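Project report: teaching the arm to sort and push blocks by hand
Perkthorpe lab section, group 2
Draft for marking, July

What we set out to do

Get a robot arm to do short tabletop jobs with toy blocks, by showing it instead of writing out every move. Jobs are things like "push the red star to the green cylinder" or "split the blues from the yellows". We called the whole thing Feser (the repo name stuck from first year). Original plan was pick and place. Changed to pushing only, early on, after the Climex parts order got held up and we had no fingers to grip with. Pushing is harder than it sounds. A block on a flat board goes where friction wants it to go.

Setup

Arm bolted to the bench. Maple cutting board on top as the work surface, we wanted something flat and cheap and a light colour so the blocks stand out for the colour threshold code. Plain round tip on the end of the arm. Two ways to drive it:

Hand guiding: put the arm in its loose mode, grab it near the wrist and move the tip yourself.
Remote: sit at the other desk with the gamepad, watch the video, left stick moves the tip over the board. Height locked in software so you can't punch the wood.

Everything logged at 10 readings a second, tip position plus the camera picture. We had it faster at first but the files were huge and neighbouring readings were almost the same anyway.

Hand guiding vs remote

Started with hand guiding becuase it felt easier. It is, for the person. Problem is your arm and half your sleeve end up in the video, so the model gets trained on pictures with a person in them and then has to run on pictures without one. We tried cropping. Didn't help much, the hand is always right where the action is. Also the motion is jerky, you lean on the arm without meaning to.

Switched to remote for the rest. Slower to learn, first hour was hopeless, everyone overshoots. After that it settles down and the video is clean. Best change we made in the whole project and should have done it in week one.

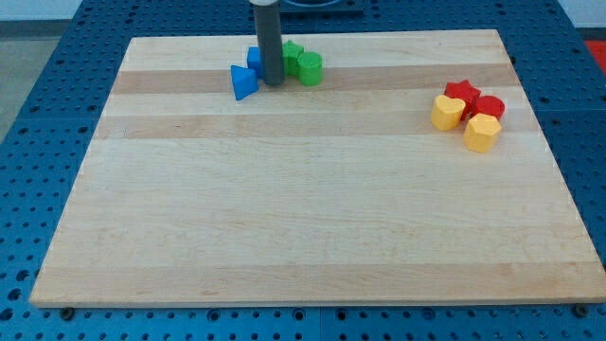 Rules for a good demo took a while to agree on. What we ended up with:

Say the goal out loud before touching the stick, and type it in as the label. No changing your mind partway.
Back the tip off before going round to the other side of a block. Dragging past things knocks the neighbours.
If you miss, fix it in the same run and keep going. Don't stop and restart.
Finish with the tip clear of the blocks.

The third one matters most I think. Our early runs were all perfect ones and the model trained on those had no idea what to do when a push went crooked. It would just keep shoving air beside the block. Once we left the mistakes and corrections in, it started to recover on its own. Not every time.

Tight groups are the worst case. When blocks are touching you can't push one without moving the others, so you have to poke the tip in between first and open a gap. On the gamepad thats tiny stick movements and a lot of patience. The stars catch on things with their points. Cylinders slide off the tip if you hit them off centre, you need to line up dead behind.

Data

Target was 1,000 demos. Got 969 usable. The missing ones were mostly runs where the logger dropped the video and kept the positions, plus a few with the wrong label typed in. Ran out of bench time on the last Saturday so we didn't top it up.

Didn't reset the board between runs unless a block went over the side. The end of one task is the start of the next, saves a lot of time and you get messier layouts which is good for training.

Training

Used Tanguy, the small imitation package from the course page, settings mostly left alone. Input is the picture and the typed goal, output is the next tip move. Trained overnight on the lab machine. First version went straight for the middle of the board whatever you asked for, turned out the label column was shifted one row down. Fixed, retrained, much more sensible.

How it went

Single pushes in open space: good. Separating one block from a tight group: poor, it pushes the whole lot along together. Sorting by colour: gets partway then dithers between two blocks, back and forth, until the timer runs out. We think thats from two of us having different habits about which block to do first, so the demos disagree with eachother.

Wording also matters more than we expected. "Move" and "push" gave different behaviour because one person always typed one and the other person typed the other.

If we did it again

Remote from day one. One agreed word list for the labels. More demos of the crowded layouts specifically, even though they're the annoying ones to record. And check the logger before every session, not after.

Code and the label file are in the Feser folder on the shared drive. Gamepad goes back to the Perkthorpe store cupboard, top shelf.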